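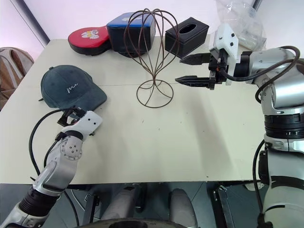

Naidoo objects that a cap on a stand is no tidier than a cap on the table, and that the wire only moves the mess a few inches higher. We take the point seriously, as most claims made for hat stands come from people who sell them.

Figure 1. Cap lying crown-up on the tabletop, brown wire stand free, other items along the wall.

4.2 Does a stand keep the surface clear?

The usual case for the open wire stand is that it holds the crown in shape and frees the surface beneath. The second half of this is doubtful. The ring base takes up room of its own whether or not a cap is on it, and in a layout such as that in Figure 1 the stand shares the back of the table with a blue-topped box and a tissue box, so it competes for the same strip of space. A cap laid flat needs more room, but only while it is there.

Our diary returns cover 1,522 entries from 300 homes. Respondents wrote down where a cap had been left at the end of the evening, and whether a stand was within reach. Beaulieu and Landry read these entries as showing a "settled habit" of hanging up. We do not. Many entries were filled in the next morning, and a person asked to write down where the cap went may well go and put it on the stand first. The diary cannot tell the two apart.

There is also the matter of what counts as put away. In the Hostum guidance a cap is stored when it is off the main surface. By that rule a stand at the back of the same table fails, though most of our respondents would call it stored. Dhillon's coding allowed either reading, and 3 homes were coded both ways in different weeks.

The claim about shape may be sounder. A rounded cage ought to support a soft crown better than a flat top does, but we found no study that followed the same caps for longer than a season, and the one trial often cited (Bouchard, Skarero report) used new caps throughout. Until worn ones are tested we would not put much weight on it.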